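Notebook, drying bench, September

Carrying on from the last entry on the cast slabs. The question is still why the gypsum test slabs from the second mixing series come off the bench with a soft face on one side and a sound face on the other, when both faces get the same room air. Arnel thinks it is the mold release. I think it is the drying. This entry is mostly the drying side.

Material as before: alpha plaster from the Clusthorpe bags, tap water, no retarder. Water to plaster 0.38 by weight for set A, 0.45 for set B. Molds are the silicone ones Impi poured last year, flat bottom, open top. Release agent is the Hiltico spray on half of each set and nothing on the other half. Slabs are demolded at forty minutes and go straight to weighing.

Weighing. First wet weight of slab A-3 was 2144 g on the big balance. I repeated it after taring again and got the same number. Final weight is taken when two readings a day apart agree within a gram. The small balance is not to be used for slabs this size; it reads, but it is over its range and the reading drifts upward for as long as the load stays on. Two of the entries in the old table (Isabelle marked them in pencil) were done on the small one and I have dropped them from the plot.

Hardness is by the scratch method, steel stylus under fixed load, width of the groove read with the loupe. Five grooves per face, mean of the middle three. It is a crude method but the soft faces are so much softer that it doesn't matter. Sound faces give a groove you have to look for. Soft faces give one you can feel with a nail, and powder comes up on both sides of it.

What I had assumed until now: slabs lie flat on the melamine shelf, mold face down, and get turned once on the first day. The underside can't lose water to the shelf, so everything leaves through the top. Dissolved salts and fines travel with the water and end up where it evaporates. That should give a hard skin on top and a lean layer below. With one turn on day one the picture gets muddled, as the direction of travel reverses partway through and depends on who turned the slab and when. The log has turning times for only eight of the slabs. The rest say "turned."

İlker's objection, which is fair: if the shelf were the whole story, the soft face would always be the one that spent longest down. In set A it is. In set B it is not, or not reliably. Three of the B slabs have the soft face on the open-pour side regardless of how they lay. At 0.45 there is visible bleed water on top within a few minutes of pouring, so part of what we are calling a drying fault in set B is a settling fault that was there before the slab left the mold. Splitting the two sets in the write-up from here on. They should not have been on one graph.

So: two effects, and only one of them has to do with how the slabs are supported. The rest of this entry is about that one.

Requirements for a support. Air on both faces. Small contact area. Rigid enough that a green slab doesn't take a curve from it. Nothing that rusts through onto the plaster, as iron stains come up brown days later and look like contamination in the mix. Easy to wipe down. Cheap enough to have several.

Tried so far:

Pine battens laid on the shelf. Good air underneath once the spacing was opened up. The battens take up water from the slab where they touch and leave a tan stripe, and they cup after a couple of rounds. Stripes scratch softer than the area between them. Rejected.

Expanded metal sheet, galvanized. Plenty of air, but the diamond pattern prints into anything set down before a couple of hours. Edges are sharp. Kept for the small cubes, where the underside isn't measured.

Plastic egg-crate light diffuser. Flat, cheap, cuts with side cutters. Sags under three slabs unless supported in the middle. Contact area is larger than it looks. Still a candidate if I can find the thicker grade.

Slabs on edge in a rack. Contact is along one narrow edge that we saw off anyway before the bend test, and both faces see the same air. The obvious answer, and what the tile people do. The risk is lean: if the slab leans, the upper face and the lower face are no longer equal and it may creep. 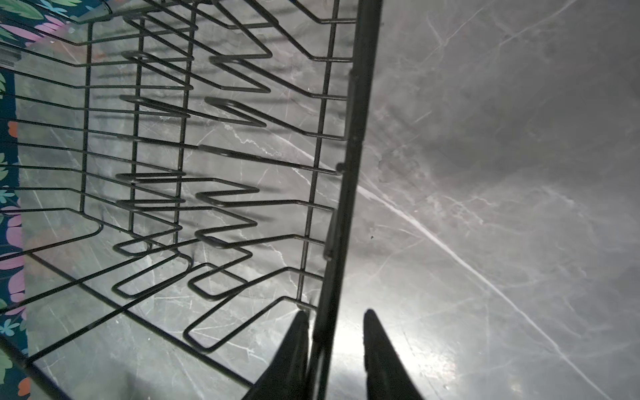

With coated wire the weak point is wherever the coating is thin, at welds and at cut ends. Milovan has had racks of that sort in the glaze room and the first rust always showed at the joints. His fix is two coats of clear lacquer on the joints before first use, and again whenever they look dull. I have written that into the procedure. Bare stainless would be better and the Abou Zeid catalog has it, but the lead time is long and the prong spacing is made for thinner ware than ours.

Spacing. Our slabs are 22 mm thick. They need clear air between neighbors at least equal to their own thickness, otherwise the facing sides dry slower than the two outer sides and the fault comes back in a new place. In practice this means loading every third gap and leaving the others empty. It feels wasteful and people will want to fill them. A strip of tape across the unused gaps should stop that.

First run on edge, set A mix, four slabs, room at 21 °C and 48 percent RH by the wall gauge. No fan. Groove widths on the two faces came out within reading error of each other on three of the four. The fourth was the end slab nearest the door, and its outer face was slightly harder than its inner one. Drafts, presumably. I moved the bench position over by a meter for the second run and hung a sheet of card on the door side.

Second run, same mix, same count, card in place. All four even. Drying time to constant weight was shorter than flat by a little over a day, which I had not been looking for but will take. One slab chipped at the bottom edge on loading. The edge is weakest in the first hour and the slab should be lowered straight down with both hands, not slid in at an angle. A slip of polyethylene foam under the edge would help with chips but would hold water there. Not tried.

Lean measured with the small square against the long face: under 1 mm over the height of the slab for all but one. That one was off by 3 mm and had a slight bow when dry, convex toward the side it leaned to. One case only. Noting it so that it is not forgotten when the bend results come in.

Bend test, first run slabs only, span and speed as in the standing sheet. Dry, both orientations of load (mold face in tension, pour face in tension). With the flat-dried slabs there was a clear gap between orientations. With the edge-dried ones the gap is mostly gone. Too few specimens to put a figure on it. Best single failure load was 708 N, mold face in tension, no release agent. The fracture was clean and near the center, no voids on the surface. Saved both halves, labeled, in the drawer under the press.

Release agent. Arnel's point was that the sprayed molds give a softer mold face. From the two runs: sprayed and unsprayed differ a little on first scratch, no difference after a light pass with 240 paper. So it affects a film on the surface and doesn't go to depth. The flat-dried soft layer goes in by more than a millimeter. I consider the release question closed for set A. Arnel would like to see it done with the other brand before he agrees, so one more pair of molds will be done with the Tirkska wax.

Oven drying. Impi asked why not just dry everything at 40 °C and be done. We can, and for routine cubes we probably should. For this series the oven has its own gradient from back to front, and anything over 45 °C starts to take the bound water out at the surface, giving a soft chalky face that looks the same as the fault we are chasing. The oven controller overshoots on warm-up. I would want a separate thermocouple in there and a log before trusting it.

Humidity. The wall gauge and the handheld disagree by 6 points. Neither has a calibration sticker I can read. A salt jar check is easy (saturated sodium chloride, closed box, overnight, should settle at 75) and I will do both gauges at once. Until then take the RH values in this notebook as relative to each other and nothing more.

To do:

Set B on edge, with the bleed water blotted off on half of them.
Lacquer joints, two coats, date on the tag.
Order plaster before the bag runs low, same lot if they have it. The lot number is on the inside of the cupboard door.
Salt jar check on both gauges.
Ask Isabelle for the raw sheets from the spring series, especially turning times.
Thermocouple for the oven, type K, long lead.
Re-plot set A alone with the two small-balance points left out.

Added later, 16:40. Isabelle found the spring sheets. Turning times are given for nearly all of that series and the slabs turned late are the ones with the deepest soft layer, all on the shelf side. Photocopies are in the back pocket of this book. İlker is going to read the groove widths again on the retained halves without seeing the labels. Set B gets poured once he has finished with the loupe.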